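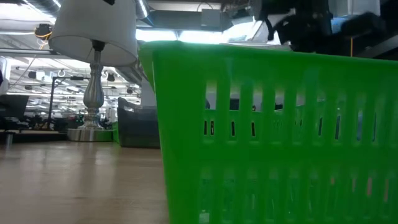
Home & Storage > Baskets and Tubs

The Galance Slotted Basket, Bright Green

If you have been with us for a while you will know that we are rather fond of a good plastic basket, and the Galance in bright green is the one we find ourselves recommending more than any other. It is a cheerful, zingy lime, the sort of colour you can spot from the other end of the house when you are hunting for the thing you put your gloves in, and it has a slight gloss to it that looks very fresh against a light wooden table. We do get asked whether it is as green as it looks on the page. It is, and we wouldn't have it any other way!

The sides are made up of rows of tall, narrow slots with flat ribs between them, so you get a hint of what's inside without having everything on show. We like this for all the bits that need a home in the sitting room but never quite seem to have one: magazines, a folded blanket, the children's colouring things, the chargers that breed behind the armchair. The slots let the air through as well, which makes it handy for onions and potatoes in the pantry, or for swimming things waiting by the back door (do give them a wring first, though, or you'll have a puddle on the floor).

Nouhaila Belhaj, who looks after our storage range, keeps hers on the table in the evenings and sorts the day's post and odd socks into it while the radio is on, then carries the whole lot upstairs in one go. She has had it for over 15 months and has only ever rinsed it under the garden tap. Abdelkrim Saber in the packing room prefers to use his for seed trays and string, and he would like it known that it also does very well in the boot of a car.

Looking after it

A wipe with a soft cloth and a little washing-up liquid is all it needs from one week to the next. For the slots, an old toothbrush or a bottle brush gets between the ribs nicely. Please don't put it in the dishwasher, and keep it away from hobs, radiators and open fires. If you stand it on polished wood, lift it when you want to move it, as grit can collect underneath and leave a mark on the table.

Good to know

Item number: 373
Colour: bright green
Material: plastic
Sides: slotted, with flat ribs
Suitable for: indoors and sheltered spots outdoors
Sold singly, without a lid or liner

Price and delivery

£13 each, or send us a note if you would like several for a school or a playgroup and Rachid Erraji will work out a price for you. Baskets are posted from our Nunport shop in a plain cardboard box, which we are always glad to have back if you are passing. Orders placed before 2 in the afternoon are packed the same day. You are very welcome to collect, and to have a good look at the other colours while you're in, although the green does tend to go first and we don't expect our next delivery of it until November.

You might also like: Ojala cotton basket liner, Ungate stacking tub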